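Violets Win the Day at Hartley's Wallpaper Revival

The old feed hall in Hartley opened its doors at eight in the morning, and by half past there was already a line down to the bridge! The Hartley Pattern Fair has come back bigger every October, and this year 291 rolls of printed wallpaper were hung, draped or laid out for visitors to look through, touch and (in a good many cases) carry home.

If you still think of flowered wallpaper as something from a great-aunt's hallway, well, it is, and that is a big part of why people love it. The great-aunt's hallway is back. Small bouquets, trailing ivy, sprigs on cream, tiny rosebuds in rows: all of it was there, and the crowd at the floral tables stood three deep until lunch.

The Skunerholm print studio brought its full spring range, with sample books as thick as a phone directory. Their table was the one to beat for color. There was a mustard tulip that looked wonderful next to dark wood, and a soft gray fern that several people bought for bathrooms. Gemau, the small paper mill up the valley, showed how its stock is made, with a vat, a screen and a very patient crew who let children pull their own sheets and peg them on a line to dry. Some of those sheets came out with thumbprints in them, and they looked great.

Best of all was the vote. Every visitor got a paper token at the door and could drop it in the jar of a favorite pattern. The jars were emptied at four o'clock and 1431 tokens came out. Violets took it, ahead of a blue willow leaf that had led all morning. The cheer could be heard out in the parking lot, and the fair will now put a violet on next year's poster.

It's easy to see the appeal. Violets are small enough for a small room, the purple holds up well against a cream ground, and the green leaves keep the whole thing from turning too sweet. One couple at the fair had papered a pantry with them and brought snapshots to prove it. Another visitor had done just the inside of a closet door, for the pleasure of opening it. 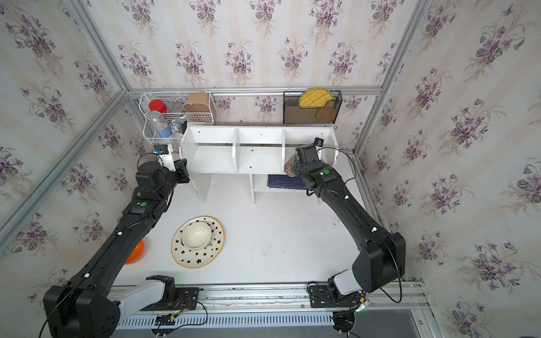
Tips from the hanging table

The busiest corner in the afternoon was the hanging table, where a Lusska paste bench had been set up and anyone could try a strip. We came away with a page of notes, and we're passing them along.

Buy all your rolls at once and check that the batch numbers match. Two batches of the same print can be a shade apart, and you'll see it every time the sun comes in.

With a small bouquet print, start in the corner you look at least. The pattern will almost never meet up perfectly where the last strip joins the first, so let that happen behind a door.

Draw a plumb line before the first strip, even in a new house. Corners lean. A pencil line and a weight on a string take two minutes.

Let pasted paper rest, folded on itself, for as long as the label says. It stretches a little as it soaks, and a strip hung too soon can bubble.

Wipe the seams with a clean damp sponge and change the water often. Old paste dries shiny on cream paper!

And keep the leftovers. Scraps make fine drawer liners, book covers and gift tags, and the fair's craft table went through a whole box of them before noon.

Money for the hall roof

Entry was free again, with a bucket by the door for the roof fund. The goal was 1000 dollars and the bucket beat it by a comfortable margin, so the leak over the stage should be fixed before the snow. The bake table sold out of its 100 plum buns before eleven, which left quite a few of us looking sadly at crumbs. A double batch has been promised for next time.

Swap shelf stays open

Part rolls that didn't find a home are on the swap shelf in the hall lobby through the end of the month. Take what you can use and leave what you can't. There were still some lovely stripes there when we left, and nearly a full roll of the blue willow leaf.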